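4.3 手首カメラとグリッパー指の点検・再調整

この節では、Drovby セルの手首カメラとグリッパー指の定期点検、および指を交換した後の再調整について説明します。アームの原点復帰は 4.2 を、把持プログラムの編集は第6章を参照してください。

作業の時期
・稼働 50 時間ごと
・指または指先パッドを交換したとき
・カメラブラケットに触れた、または衝突停止が発生したとき
・エラー E-17(指位置不一致)が表示されたとき

用意するもの
・六角レンチ(付属)
・不織布、無水アルコール
・Rulby 操作ソフトをインストールした PC
・点検記録票

注意:指の清掃と増し締めは、必ずサーボ電源を切ってから行ってください。非常停止ボタンを押しただけの状態では、グリッパーに保持力が残る場合があります。

4.3.1 清掃と増し締め

1. アームを「保守姿勢」へ移動し、サーボ電源を切ります。
2. 指の内面を不織布で拭きます。汚れが残る場合は少量のアルコールを使用してください。レンズにはアルコールを使用しないでください。
3. 指の取付ねじを左右交互に締めます。片側だけを先に締め切ると、指が傾いたまま固定されます。
4. カメラブラケットを指で軽く押し、がたつきがないことを確認します。がたつきがある場合は、ブラケットのねじを締めた後、4.3.3 の登録をやり直してください。
5. カメラケーブルが手首の可動範囲で突っ張らないことを確認します。余長が不足しているときは、結束位置を一段手前に移します。

4.3.2 原点の確認

1. サーボ電源を入れ、Rulby を起動します。
2. 「グリッパー」→「原点確認」を選択します。指が全閉、全開の順に動作します。
3. 全開時の表示値が 69 mm であることを確認します。値が異なる場合は「原点再取得」を実行し、手順2からやり直します。
4. 再取得を2回行っても値が合わない場合は、指の左右の取り違えを疑ってください。

4.3.3 カメラ視野の確認と登録

1. 「カメラ」→「ライブ表示」を開きます。
2. アームを作業台の上方へ移動し、指を開きます。
3. 表示の下側に左右の指先が両方とも映り、指の間から天板が見えることを確認します。対象物を置く側も視野に入れてください。下の表示では、天板の左側に青いキャップと緑のキャップのスクイズボトルが立っています。

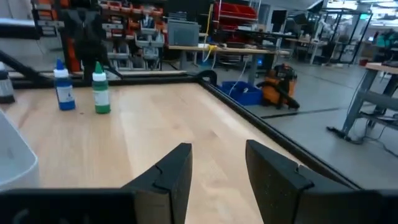
4. 片方の指先しか映らない場合は、ブラケットのねじを緩めて角度を修正し、再度締め付けます。
5. 「視野登録」を押します。登録は 12 秒で完了します。この間、アームおよび作業台に触れないでください。
6. 登録値を保存し、点検記録票に記入します。

備考:天井照明の条件を変更したときは、露出の自動調整を一度実行してから手順5に進みます。

4.3.4 復帰

1. 工具と不織布を作業台から取り除きます。
2. 低速モードで把持動作を一巡させ、異音と干渉がないことを確認します。
3. 通常モードに切り替えます。E-17 が再発する場合は運転を中止し、Mocanu サービス窓口へ連絡してください。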